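Home Guides Laundry Mending Stains About Contact

How to Wash Dark Clothes So They Stay Dark

Every black garment begins life black and spends the rest of it negotiating. I have owned shirts that passed through charcoal, then slate, and ended up the color of a wet sidewalk, and for years I blamed the shirts. Then I moved in above Zanele Mokgethi, who has worn the same black cardigan to every funeral in the building, and asked her what she was doing that I wasn't. The answer was mostly "less."

What follows is her method, with a few of my own additions from the school of ruined trousers.

Before you start

You'll need cold water, a liquid detergent (the kind sold for darks is fine, and so is the plain kind without brighteners), some white vinegar and somewhere to dry things out of the sun. If your detergent promises to make whites dazzle, keep it for the whites.

Step 1. Decide whether it needs washing at all

Smell it. If it smells like a shirt, hang it up. Small marks come off with a damp cloth and a dab of soap, and a night by an open window will deal with last night's onions. Jeans can go a good long while between washes. Gym clothes can't, whatever my brother-in-law Hernán believes.

Step 2. Sort by color, then by fabric

Darks go with darks. You knew that. What I didn't know is that a heavy zip or a pair of stiff jeans will rub a soft jersey like sandpaper, and most of what we call fading on black cotton is the surface getting scuffed up and going fuzzy. Wash the heavy things with each other and let them fight it out. Towels stay out of it entirely, unless you enjoy picking lint off your knees in a meeting.

Anything new gets tested first. Wet a hidden bit of seam, press a white cloth on it and look at the cloth. If it comes away gray or blue, that piece washes alone for now. 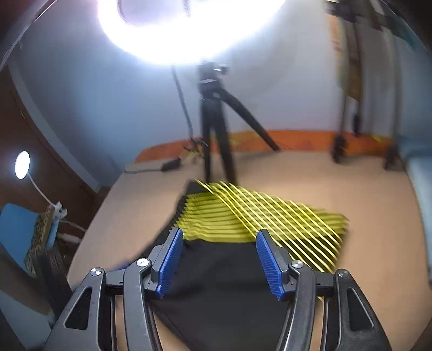 Two-color clothes are where people lose their nerve. The fear is that the dark part will bleed into the light part, and sometimes it does, usually when the piece is left sitting damp in the drum while you watch one more episode. Black with yellow stripes is a good case to think through, as the yellow has nowhere to hide. Do the seam test on the black side, wash it cold on a short cycle, and take it out the minute the machine stops. Lay it flat or hang it so the wet stripes aren't folded against wet black. If a stripe does pick up a gray tinge, wash it again right away and keep it far from the dryer, which will set the damage with great enthusiasm.

Step 3. Turn everything inside out

Yes, socks too. Close the zips, undo the buttons. The inside of a shirt can look as tired as it likes.

Step 4. Cold, short and gentle

Use the coldest setting you have and the shortest cycle that will do the job. Fill the drum loosely so the water can move about. Measure the detergent with the cap, and believe the cap. Too much leaves a pale film on dark cloth that looks exactly like fading, and I once threw out a perfectly good pair of pants over it.

If you suspect film, soak the piece in a basin of cool water with half a cup of vinegar for 33 minutes (Zanele's figure, and she will not discuss it), then rinse well. Never mix the vinegar with bleach. The fumes are dangerous, and bleach has no business near your blacks anyway.

Step 5. Dry in the shade

Sun is wonderful for sheets and merciless to black cotton. Hang darks indoors or on the shady side of the line, still inside out. If you must use the dryer, pick low heat and take things out slightly damp.

If it's already gray

A packet of fabric dye will rescue cotton and linen. It won't do much for polyester unless you buy the kind made for it, and the stitching often stays its old color. Do not dye anything striped unless you're tired of the stripes.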